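**Two-armed shelf stocker goes on trial at Clungate, and staff association wants hours in writing**

CLUNGATE, April — The Clungate Shop and Stockroom Staff Association today called on retailer Borkitz to publish the full results of its shelf-stocking robot trial before any rosters are changed. The association represents 84 people who fill shelves, run conveyors and handle returns for the company. It says members have been told a great deal about what the machine will do in future and very little about what it does now.

The system, supplied by Gusel, is being taught to stock small wire racks with soft drinks and bags of chips that come in on a short conveyor.
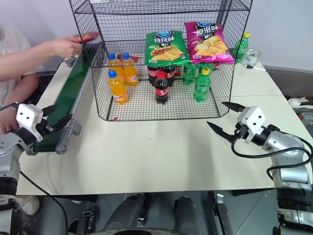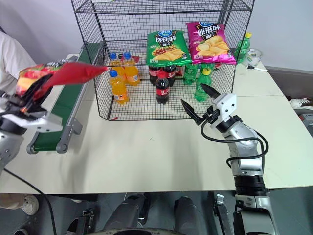
*Chips on the upper level, soft drinks below: the rack, conveyor and two-armed robot at the Clungate test table.*

Borkitz has described the work as "freeing our people from repetitive tasks." The association has asked which people, which tasks and when. It has not had an answer to any of the three.

"I've filled shelves for most of my working life and I'd be glad to hand over the heavy end of it," said Ingegerd Ekström, who chairs the association. "Bags of chips aren't the heavy end. My back has never been hurt by a bag of chips. The pallets are still ours, the wet floors are still ours, and so are the cages with the bad wheel. What they've picked for the robot is the light work, and that's the work our older members get moved to when they can't lift any more."

Gusel's own trial plan, shared with staff at a briefing, sets a run of 247 practice items over 30 working shifts. The association says the plan does not state how often a person may step in before an item stops counting as stocked by the robot. It also leaves out the time staff spend clearing the rack and setting it up again between runs.

Arvid Holmgren, a stockroom lead with the association, said that labour has to go somewhere on the books.

"Somebody puts the goods out, somebody watches, somebody resets," he said. "If those hours are charged to training and the robot's hours are charged to stocking, then of course the robot looks cheap. I could look cheap too on those terms."

In a written reply to the association, Teodor Eide, trial manager at Gusel, said the system was at an early stage and that comparing its pace with an experienced worker's would be "unfair to both." He said bags were included in the trial on purpose, as soft packaging is harder for a gripper to handle than bottles, and that no claim had been made about staffing levels.

The association accepts that Gusel has made no such claim. Borkitz, it notes, has already put a hiring pause in place for part-time stockroom roles and has declined to say whether the pause is connected.

Not every member is opposed. Yasaman Karimi, who works evenings at Clungate and put her name down for the trial, said she had found it interesting and had learned more about the equipment than she expected to.

"I like the work and the engineers listen," she said. "What I don't have is a job title for it. I'm on the same rate as before and I'm doing something that wasn't in the ad. If this is a new skilled job, call it that and pay it that way."

The association is asking Borkitz to do the following before the trial is extended to its Sandberg store:

- publish every run, including those where a person stepped in
- record set-up, supervision and reset time as stocking labour
- give 90 days' written notice of any roster change linked to automation
- set a pay classification for staff who work alongside the robot
- keep light stocking duties open to members with medical restrictions

Sigrun Åberg, the association's health and safety officer, has also asked for a written rule on when a worker may reach across the conveyor or into the rack while the arms are powered. She said members had been given spoken advice on this, and that it had differed from one shift to the next.

Borkitz has offered a meeting with store management. The association has agreed to attend and has asked for the run records to be supplied beforehand.

**Media contact:** Arvid Holmgren, Clungate Shop and Stockroom Staff Association. Ms Ekström and Ms Åberg are available for interview after 2 p.m.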